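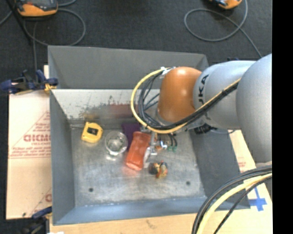
### 4.2 Wear on the floors of shared collection bins

The second part of the survey dealt with the bins into which residents of Lostham and Wirkimer put their scrap and small metal goods. The first part (section 4.1) covered only how often people came to the sites and what they brought. We now turn to the state of the bins themselves, and to whether the state of a bin has any bearing on how it is used.

Both towns buy their bins in sheet steel. Lostham leaves them bare, while Wirkimer has them painted inside and out before they are put on site. The two towns empty their bins in the same way and on the same days, apart from Sunday, when only the Wirkimer site is open. This made them a fair pair for comparison, although Wirkimer has the busier road and draws some visitors from outside the town.

We asked residents to fill in a short form on paper. A total of 2000 forms were given out, 1000 in each town. The form asked how the person judged whether a bin was fit to use, what put them off, and whether they had ever taken their goods home again. It did not ask about age or income, as the pilot had shown that these questions led many people to leave the rest blank.

Surface marks were recorded separately by Jae-in Ko, who visited both sites in June. Marks were put into one of three classes: scuffs, which change the look of the metal but cannot be felt with a fingernail; scratches, which can be felt; and dents. Rust was noted but left out of the score, because the painted bins hid it until a late stage. The metal bin in Figure 3 has scratches across its floor and a patch of dark scuffs on the far wall.

**Figure 3.** Open-topped metal bin with flared sides, showing a scratched floor and scuffing on the lower band of the far wall.

Chan's earlier work on street furniture argued that people read wear as a sign of neglect, and that they treat a worn object with less care. Our forms give only weak support for this. Residents in both towns wrote far more about smell, standing water and sharp edges than about marks. Where marks were mentioned at all, it was mostly in Wirkimer, where chipped paint shows up against the colour underneath. Several people there described a chipped bin as "dirty" on a day when the site log recorded it as freshly washed.

In Lostham the word "old" was used instead, and usually without complaint. One resident wrote that the bins had "always looked like that" and that she would be more surprised to see a clean one. Kenico, the firm that repairs the bins for both towns, told us that it gets requests to repaint from Wirkimer but has never had a request from Lostham to polish or replace a floor.

There is a limit to what can be drawn from this. The two towns differ in more than paint - the Lostham site is also harder to see from the road, and has less lighting after dark. Section 4.3 looks at the effect of lighting on its own, using the nine evening visits for which we have complete notes.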